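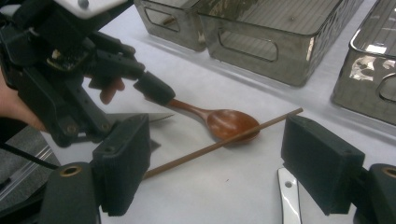

Talk notes, Sotbridge evening meeting, 2010-10-06
Speaker: Homa Bagheri
Title: What we eat with, and what it does to the meal

Start slowly. Wait until the people at the back have found chairs.

Good evening, and thank you to Saeed Jalali for the invitation. He asked me to speak for 32 minutes, and I will try to obey.

I want to begin with a question. What did you hold in your hand the last time you ate soup? Please don't answer quickly. (Pause. Let them think.) Most people remember the soup, and who was at the table. The spoon they have forgotten.

My subject tonight is the spoon, the chopstick and the fork, and the habits that grew up beside them. I am not a historian. For many years I taught cooking to adults in Druvthorpe, and I have watched a great number of people eat. So please take this as the report of someone who watched.

PART ONE – THE SPOON

The spoon is very old. People used shells, and then pieces of wood or horn, long before anybody thought of a fork at the table. It is easy to understand. If the food is liquid, you need a small bowl, and if the food is hot, you want a handle on this bowl.

Say here: wood does not carry heat well. This is why a cook can leave a wooden spoon in the pot for a while and still pick it up. With a metal one she has to use a cloth.

Story of my grandmother. Keep it short! She had one spoon for rice and one for everything sour, and we children were not allowed to mix them. I believed for years that it was a religious rule. Later she told me that the sour spoon simply smelled of vinegar.

If somebody asks about washing: by hand, no long soaking, a little oil when the wood looks gray. Don't go further into this, last time it took ten minutes from the talk.

PART TWO – THE CHOPSTICKS

Here I must be careful with my words, as there are people in the room who know more than me.

First point. Chopsticks were used for cooking before they were used for eating. They reach into the hot pot, and the hand stays away.

Second point. When food is cut small in the kitchen, there is no need for a knife at the table. The work is done before the guest sits down. I find this a very polite idea.

Third point, the lengths and shapes. Chinese ones are usually longer, with a blunt end. Japanese ones are usually shorter and come to a fine point, which helps with fish bones. Korean ones are often metal and rather flat, and there the spoon stays on the table for the rice and the soup.

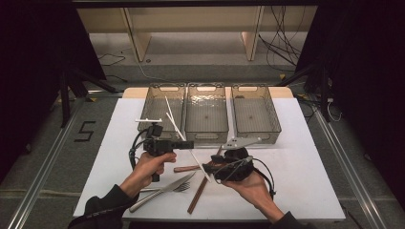 Manners. Do not stand them upright in the rice, because it reminds people of incense for the dead. Do not pass food from one pair to another pair, in Japan this belongs to the funeral. Do not point with them. My students in the May course always laughed at the last rule, and then somebody pointed at me with a chopstick to ask a question.

(If there is laughter, wait. If there is none, go on directly to the lunch.)

The lunch at Diltitz. I was invited there by the Zarei family, 55 guests, one long table in a garden. They put out forks, spoons and chopsticks together in the middle, and each guest took what he liked. I noticed that the older guests took what they had used as children, whatever was on the plate. One man ate noodles with a spoon only, and he was very good at it.

PART THREE – THE FORK

Short part. The fork came late to most tables in Europe, and for a long time it was laughed at. In the kitchen it had existed already, as a big tool with 2 teeth for holding meat. At the table it looked like vanity. Italy accepted it earlier than the north, and many people think pasta has something to do with this. I think so too but I can't prove it.

Mention that the side changes from country to country – fork kept in the left hand, or moved to the right after cutting. Ask for hands. Who moves it? Usually half the room does not know, and they have to try it in the air.

PART FOUR – SETTING A MIXED TABLE

Practical part, speak to those who cook for guests.

Put a spoon for every person, even if there is no soup. A small ceramic spoon is good for broth, it does not burn the lip so fast. Lay the chopsticks together as a pair, never crossed. Give long wooden spoons to the shared dishes, so that nobody uses his own.
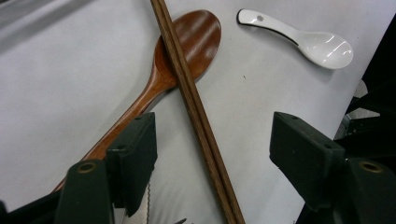 Long wooden spoon, chopsticks and a small white ceramic spoon on pale paper.

Paper under everything saves the tablecloth when the sauce is dark. I buy it on a roll.

Closing. Ask them to notice, at the next meal, which tool the hand goes to first. Thank Saeed again. Questions, then tea. Remember to give back the key of the side door.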